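About Marras

Most "about" pages in the clothing care business promise to make your shirts last forever. We don't believe that, and we'd be wary of anyone who does. Marras is a repair and laundering school in Butau, started by Hendrik Masilela after he got tired of reading care labels that contradicted each other. 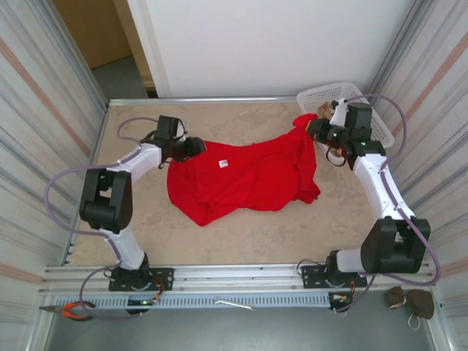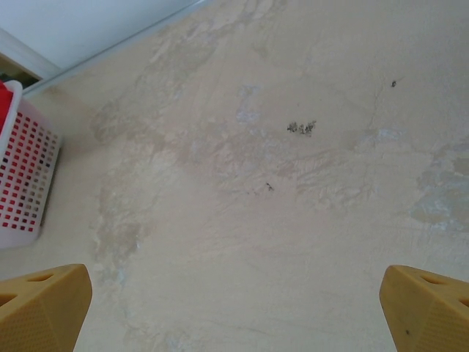
We teach evening classes and a Saturday course in washing, mending and stain removal. The full course runs 65 hours. Is that too long to learn how to look after a sweater? Some students think so, and a few of them are right.

Petrică Voicu teaches mending. He has doubts about "miracle" detergents, fabric softener and most of what gets sold as sustainable fashion. Bring him evidence and he'll read it.

We don't sell products or take money from people who make them. We give no certificate either, as we've yet to hear of an employer who asked for one. Classes are held at the Anport building, second floor. The deposit is $100, refunded if you quit in the first week.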